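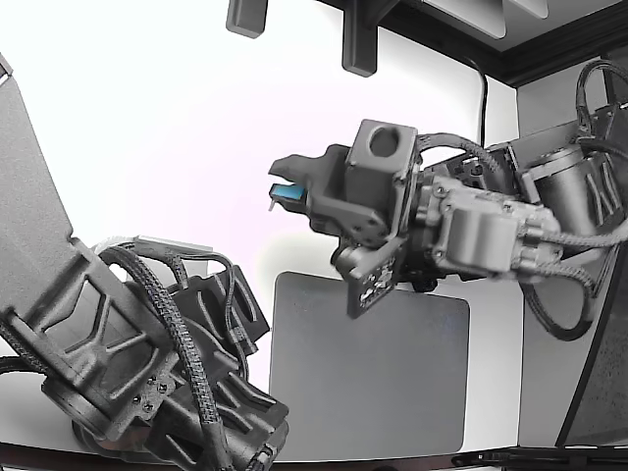
Pranus opens assembly bench at Dritley

2026-06-29
By Pranus media desk

Pranus has opened its new small-parts bench at the Dritley workshop, for short runs of fixtures and taped assemblies. Orders from 2 pieces up to 200. The bench top is bright white and kept that way on purpose, small parts get lost on a dark one. A little blue piece like the one in the gripper shows up straight away, even at arm's length. Grey parts take a bit more looking.

First jobs are printed grey platforms on short round legs, with a low lip along the edges to help line things up. Double-sided tape goes down in strips, liner stays on untill the customer is ready to stick. Colour choice is grey or charcoal for now, more later if theres demand.
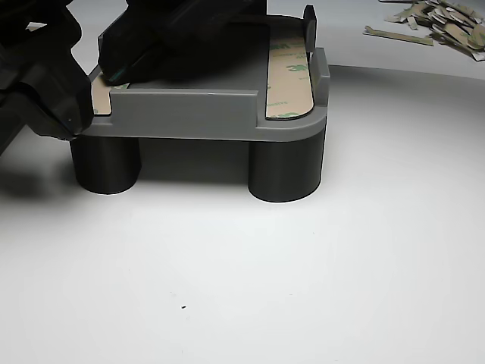
Legs can be ordered separately, same for spare tape. Turnaround is nearly 8 working days, shorter for repeat orders. Zestley is handling deliveries, Obradović the printing. Samples can be seen at Dritley by appointment, weekday mornings only. Please bring your own part if you want the fit checked, and ring ahead for parking.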